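本期书架:太空歌剧读者的五月

各位书友:

五月的这一期,我想把整个版面都让给一本书。上个月书友会收到一箱旧书,里头夹着一套三卷本的太空歌剧《布鲁特霍尔姆航线》,第一卷叫《霍尔丹的灯》。我是周五晚上翻开的,本来只想看看开头几页适不适合放进轮读单,结果一口气看到凌晨,第二天早上又从头看了一遍前四章。好久没有一本科幻小说让我这么坐不住了!

先说背景。故事开始的时候,霍尔丹联邦和边境诸港的战争已经停了17年。停战条约签得很潦草,双方都留了一手:联邦保留了三支没有登记的巡逻舰队,边境这边则把最好的领航员藏进了商船队,给他们换了名字,发了假的船员证。布鲁特霍尔姆是夹在两边中间的一座中转站,谁都不归,谁都在里面安插了人。站上住着退役军人、走私贩、修船工,还有一整层靠给过路船只种菜为生的农户。作者写这座站写得真细,连空气循环系统每隔多久换一次滤芯、换的时候哪几条走廊会有怪味,都交代得清清楚楚。

主角雷尼科是站上的调度员,四十多岁,左耳听力不好,平时最大的爱好是跟人争论哪一班货船会晚点。她接到一条求救信号,发信号的船叫“比德贝里号”,而这条船在停战前一年就已经登记为沉没,船上533人全部列入阵亡名单。信号里报出的识别码是对的,口令也是对的,连口令里那个只有老领航员才会用的停顿都是对的。雷尼科把录音听了一遍又一遍,然后做了一件违反站规的事:她没有上报,自己借了一艘拖船出去了。

我不打算再往下讲情节,怕坏了大家的兴致。能说的是,第一卷的前半部分几乎就是拖船上的四个人,路很长,船很小,彼此都不太信任。很多太空歌剧一上来就是舰队对轰,这本书偏偏把最大的一场战役放在回忆里,由一个喝多了的老炮手断断续续地讲出来,讲到关键处他还睡着了。我看到那里又气又笑,翻过去一页,发现下一章从另一个人的角度把剩下的半场补上了,补得跟老炮手说的完全对不上。到底谁记错了,一直到第二卷中段才有答案,而且那个答案牵出了停战条约里的一条密款。妙极了!
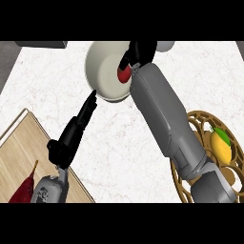

再说说书里的日常段落,这是我最想推荐给大家的部分。作者特别舍得花笔墨写船上的琐事:怎么分水,怎么排班,谁占用洗衣舱太久了要被记一笔。拖船上的厨房是个只能侧身进去的小隔间,掌勺的是轮机长奥登,他脾气暴躁,做饭却极有耐心。第六章里有整整一段写他指挥维修机械臂备菜,让那对平时用来拧阀门的夹爪伸进一只奶白色的碗里,去够碗边一颗红红亮亮的小果子。读到这里的时候,脑子里浮现的差不多就是上面那幅图的样子:浅色的大理石台面,斜着的碗,黑色的夹爪从上方探下来,凑在那一点红色旁边。书里的奥登当然没有大理石台面可用,他用的是一块拆下来的舱门。不过那种屏着气等一件小事的感觉是一样的。雷尼科就站在隔间门口看,看着看着,第一次跟他说起了自己在战争里的事。两个人的交情从这里开始,后面三卷里凡是要紧的决定,几乎都能追溯到这顿饭。

第二卷《静默港》节奏快得多,视角也从一个增加到五个。我知道有书友一看到多视角就头疼,这里可以放心,每一章开头都有人名和地点,五个人的口气也分得很开。我最喜欢的是联邦那边的一个年轻审计官,他去边境查账,查着查着发现有三支舰队的燃料一直在烧,账上却没有船。他全程没开过一枪,靠着一摞报销单把一位将军逼到了墙角。谁说看账本不能看出一身汗来!

第三卷《归航》我还剩最后几十页,故意没看完,想留到六月的读书夜跟大家一起读。目前为止唯一的不满是译名不统一,第一卷叫“跃迁门”,第二卷变成了“折跃门”,第三卷两个都用,我在书页边上做了铅笔记号,借到的朋友不必惊讶。还有第二卷有几页装订得歪了,字倒是一个不缺。

我们的老书友 Brijesh Uniyal 比我早读完,他给我写了长长一封信,观点跟我差得很远。他认为第一卷太慢,前八章可以砍掉一半,老炮手那一段尤其拖沓;他又认为第三卷里雷尼科的选择是整套书最好的一笔,前面所有的铺垫都是为了那十来行字。我还没看到那里,所以只好先忍着不回嘴,等读完了再跟他好好吵一架。他还附了一张手绘的航线图,把布鲁特霍尔姆、霍尔丹主星和静默港之间的几条航道都画了出来,比书前面印的那张清楚多了。我已经复印好,夹在第一卷的封底里,看到第九章绕晕了的时候翻出来对一对,特别管用。

如果你以前没怎么读过太空歌剧,也完全可以从这套书入门。里面的技术名词不多,出现了也会在几行之内让某个人物不耐烦地解释一遍(通常是奥登)。喜欢舰队战的朋友请直接期待第二卷的后三分之一,那一仗从两支舰队互相假装看不见开始,打法非常刁钻,我拿着茶杯看了半天忘了喝。喜欢人物的朋友,第一卷就够你回味很久。家里有中学生的也可以一起看,战争场面写得克制,没有特别血腥的地方,只是第二卷有一位大家都会喜欢的角色离场,提前准备好纸巾。

下面是轮读安排。第一卷正文299页,每人可以借20天,读完请直接转给名单上的下一位,不用先还回书架。第二卷等第一卷转过三个人之后再放出来,免得有人手快先看了,在聚会上说漏嘴(去年那本侦探小说的教训我还记着呢)。想排进名单的请回复这封通讯,写上名字和方便取书的时间就可以。已经有自己那一套的书友也请说一声,我们好把共读的进度对齐。

六月的读书夜就定这套书当主题。前半场谈第一卷,只谈第一卷,后半场留给已经读到后面的人,没读到的可以先去隔壁喝茶。我想请大家每人挑一段最喜欢的带来念,长短不限,念完说两句为什么挑它。我自己在奥登做饭那段和审计官对账那段之间来回换了好几次,到现在还没定下来。Brijesh 说他要念第三卷那十来行,我请他务必排在最后一个。

最后还有一件小事要拜托:那箱旧书里还有两本同一位作者的短篇集,其中一本缺了封面和版权页,目录也只剩后半截。里面有一篇写的是年轻时的雷尼科,那时候她还在商船上做见习领航员,左耳也还好好的。要是谁手里有完整的本子,请借我对一下篇目,我想把缺的标题补写在扉页上。

祝大家读得开心,下期见!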